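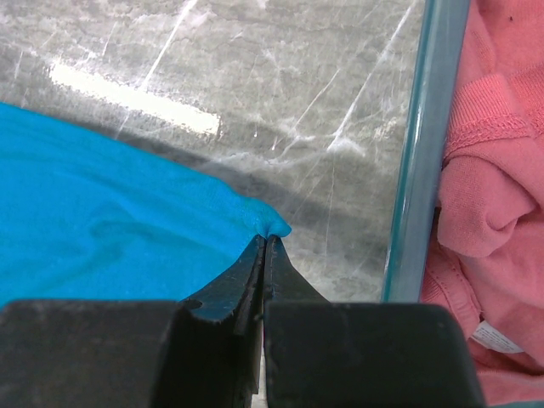

*Turquoise knit on gray marble. Start at a corner and the rest gets easier.*

# Folding T-shirts on a Stone Top (and Why I Quit Using the Bed)

20/03/2018

I folded laundry on the bed for years. It's soft, it's big, it's right there next to the dresser, and it is a terrible place to fold a T-shirt! The comforter gives under your hands, the shirt sinks into it, and every time you smooth one side the other side creeps up and wrinkles. I'd end up with a stack that looked like a pile of sandwiches somebody sat on.

Then we moved to the house in Estham, where the bedroom is tiny and the laundry basket has to live near the kitchen, and I started folding on stone out of pure laziness. I've never gone back. If you have any kind of hard, smooth top (marble, granite, a good big table), try it for a week before you spend money on a folding board.

## Getting the top ready

Wipe it down and then dry it. I mean really dry it, with a towel, and then run your bare hand over it. Cotton picks up every drop, and a bright shirt with a wet spot in the middle has to go hang on a chair while everything else gets put away. Crumbs are worse. I once folded a whole load with toast crumbs in it and found them in May.

I use a plain damp cloth and a little dish soap. No vinegar on marble, please, and no lemon cleaner either, they'll dull the polish. I had a bottle of lemon stuff from Costgate that I'd been using on everything, and it now lives in the bathroom where it can't hurt anybody.

Scratches don't matter much for folding unless one is rough enough to snag. Go over the top with your fingertips, and if you feel an edge, put a pillowcase down over that part. Also watch out for your rings and your watch, and for zippers if you've got jeans in the same load. I do jeans on the table in the other room now.
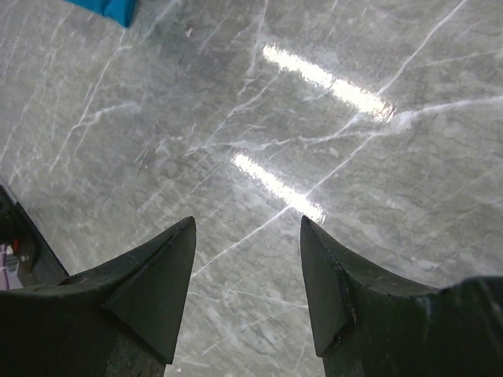
*Polished gray marble. Dry it all the way before any cotton goes down.*

## The fold I use

There are a million ways to fold a T-shirt and I've tried the fancy one where you pinch two spots and flip it. It's fun! I can do it one time out of 6. So for everyday I do the boring one.

1. Lay the shirt face down with the collar away from you.
2. Smooth from the middle out to the sides with flat hands. Don't pull. Knits stretch, and if you tug a hem it'll spring back crooked as soon as you let go.
3. Bring one side in toward the middle and turn the sleeve back on itself.
4. Do the other side to match.
5. Lift the hem by its corners and fold up to just below the collar, then fold again.

On stone, the fabric slides, so you can nudge a whole layer over with two fingers and it stays flat. On the bed I had to pick it up and start again. The sliding is a nuisance too, I'll admit, because a thin shirt will scoot off toward the edge if you lean on it. I rest my left palm in the middle and work with my right.

The thing I was slowest to learn was to hold less fabric. I used to grab a big fistful of hem, and of course that leaves a bunched-up spot that you then have to chase out with your thumb. Take just the corner, between the tips of your fingers, and lift it a little before you move it. If you drag it along the surface the layer underneath comes with it.

If you do get a pucker at the hem, leave it until the sides are in. I know, I want to fix it right away too. But smoothing it early only sends it somewhere else, usually up to the armpit. Once the sides are folded you can hold the hem at both ends, give it one small shake, and lay it back down.

## How big should it end up?

Depends on your drawer, so measure the drawer first. Mine are the low Platby ones and they're shallow, so I stand the shirts on edge in a row. For those I fold one extra time at the end. On an open shelf I'd leave them wider and stack them, but not too high or the pile leans and you're back to sandwiches.

Whatever size you land on, make one shirt that you like and keep it beside you as the pattern. I got this from my neighbor Nga Trình, who watched me eyeballing every single one and finally couldn't stand it.

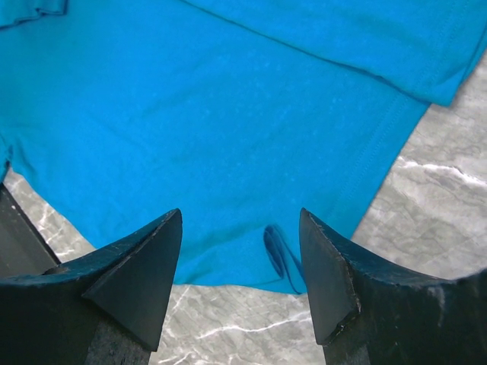 Raimonds Lukoševičius wrote in to say he'd fold them all face up instead: "You can see the collar the whole time, so you know when it's centered. I do the sides underneath and tuck them by feel. My wife says it takes twice as long, and she's right, but the fronts come out smoother."

I gave his way a go on a few old shirts and the fronts did come out nicely. I kept losing track of the sleeves, though, so I'm sticking with face down except for ones with a big print, where I like to see what I'm doing.

## A few leftovers

Fold while they're still a tiny bit warm from the dryer if you can manage it. Mine usually sit in the basket until after supper. If they've gone wrinkly, a quick mist from a spray bottle and a few minutes on a hanger will fix most of it, then fold.

Heavy cotton shirts hold a crease on their own. The thin, stretchy ones don't, so I roll those and put them at the back of the drawer.

And put the stack away before you start cooking!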